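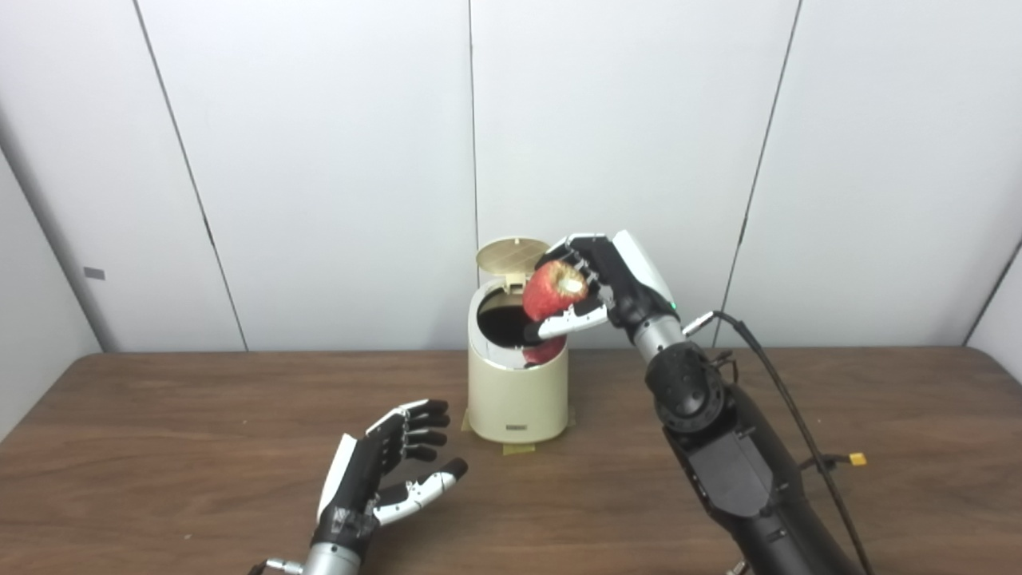 **Pedine, 13 October 2024** — Households across Pedine will be able to put their food scraps out for a separate weekly collection from January, after a long trial in the streets around Bahrami Park that went rather better than any of us at Bivus had dared to hope.

The trial took in 351 homes, from the tall terraces on the hill to the newer flats by the canal, and over its course those homes set aside 852 kilos of peelings, cores, tea bags, stale crusts and the odd forgotten lettuce. All of it used to go in with the general rubbish. Now it goes to the composting yard at Pumero, just outside the town, where it is turned into a dark and crumbly soil improver that gardeners have been very kind about indeed.

We would like to say a big thank you to everyone who took part, and especially to those who wrote to us. We had 259 letters and emails (some of them several pages long, and one with a very good recipe for apple skins baked with cinnamon!) and we have read every one. Many of you asked for a smaller indoor caddy that would sit comfortably beside the kettle, and the new ones hold 5 litres. Others wanted to know about bones and cooked food, and yes, both can go in — as can coffee grounds, eggshells and anything that has gone furry at the back of the fridge.

Caddies and a first roll of liners will be delivered to doorsteps before the first collection, along with a leaflet giving the day for your street. If you live in a flat with shared bins, your building will have a larger food bin with a lockable lid, and the key code will be on your leaflet.

Compost from Pumero will be free to residents in the spring, so do bring a sack or an old bucket, and sturdy shoes if it has been raining.

**Notes to editors**

Bivus runs household waste and recycling collections in Pedine. Visits to the Pumero yard can be arranged through the Bivus press office.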